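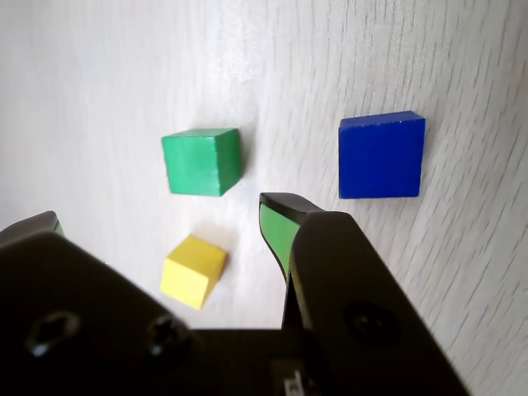
What should be settled before a tabletop arm is ordered?
The task, the work surface, and the budget line for parts that wear. An order placed before these three items are written down is usually followed by a second order.

Section 2. Planning and Budgeting for a Workstation

2.1 Scope

This section applies to departments purchasing one or more Flonbridge tabletop arms for sorting, packing and similar light handling work. It covers the steps to be completed before a purchase request is submitted. Assembly and calibration are covered in Section 3.

2.2 Define the task

1. Write one sentence stating what the arm will pick up and where it will put it.
2. List every item to be handled. Measure the widest item across the side that will be gripped.
3. Compare that figure with the jaw opening on the data sheet. Allow a margin on both sides of the item.
4. Note any items that are soft, wrapped or irregular. These should be tested with the supplier before purchase, as block-shaped samples do not predict how a wrapped item will behave.
5. State whether items will be placed on an open surface or inside a container. Placing into a container calls for a downward approach and enough height to clear the rim.

NOTE: Colored wooden blocks are suitable for acceptance trials and cost very little. They should be charged to consumables.

2.3 Select and measure the work surface

1. Choose a table that does not rock. A folding table is not acceptable.
2. Mark the base position at the back of the table, leaving space beside it for the control board.
3. Measure the reach from the base to the farthest pick point. Keep 25 percent of the rated reach in reserve.
4. Plan the cable path before the table is ordered. Specify cable clips and a rear channel in the same request.
5. Confirm that chairs, drawers and walkways behind the table remain usable while the arm is moving.

CAUTION: A cable left across the work area can be caught by the arm or dragged through the items being sorted. Clips are inexpensive and should not be removed from the request to save money.
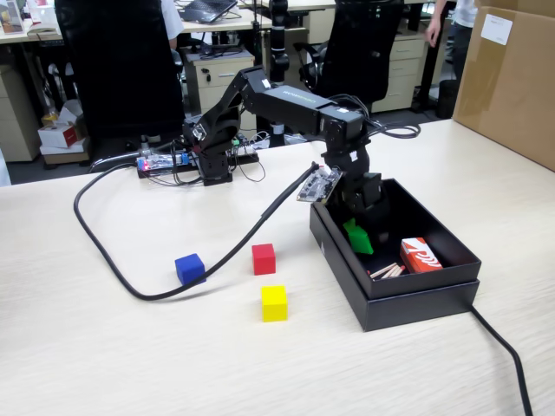 Rajitha Talukder adds that the first request her office submitted covered the arm and nothing else, and that clips, a spare power supply and a second set of finger pads all went through as separate orders, each with its own approval. She would put everything on one form, even if the total looks worse on the day.

The form in Appendix B has been revised accordingly. It now carries separate lines for the arm, mounting, cabling, camera, spares and training, and all six must be filled in. Enter zero where a line does not apply - a blank line will cause the form to be returned.

2.4 Prepare the budget

1. Obtain a written quotation for the arm and gripper as a set. Quotations for the arm alone are not comparable.
2. Add mounting hardware and cabling. The planning allowance is $200 per workstation.
3. Add spare finger pads. The planning allowance is $55 per set, with two sets held for each gripper.
4. Add the camera and its bracket, if the task requires one. Confirm that the camera cable is long enough to follow the arm through its full travel.
5. Add operator training. Where two departments share a workstation, the cost is charged to the department that holds the asset.
6. Enter the total, and state which lines are one-time and which will recur each year.

NOTE: Requests with a total above $1,305 require a second signature from Shahnaz Sheikh or Selvaraj Liyanage. Splitting a request to stay below this limit is not permitted.

2.5 Compare suppliers

Quotations should be obtained from at least two approved suppliers. Brorko and Khondokar are both approved at present. Ask each supplier the following in writing:

1. Delivery time for the arm, and separately for spares.
2. Whether finger pads can be replaced on site with ordinary hand tools.
3. Whether the gripper can be returned if it fails the acceptance trial.
4. How long parts will remain available after the model is withdrawn. 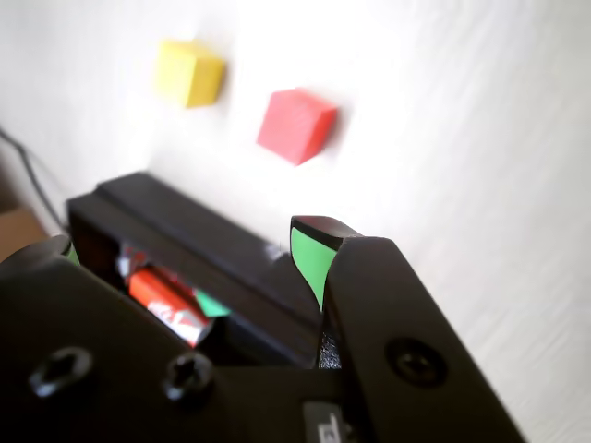 Figure 2-3. Gripper with green finger pads at an open-topped black container; yellow and red blocks on the surface beyond.

2.6 Submit the request

1. Attach the task sentence, item list, table drawing and both quotations.
2. Send the complete set to Kavinda Weerasinghe by noon on Friday for review the following week.
3. Do not accept a delivery date until the table is in place. Storage of unopened equipment is charged to the requesting department.

CAUTION: Requests received after the end of October are held for the next budget year. Quotations that expire in the meantime must be renewed by the requester.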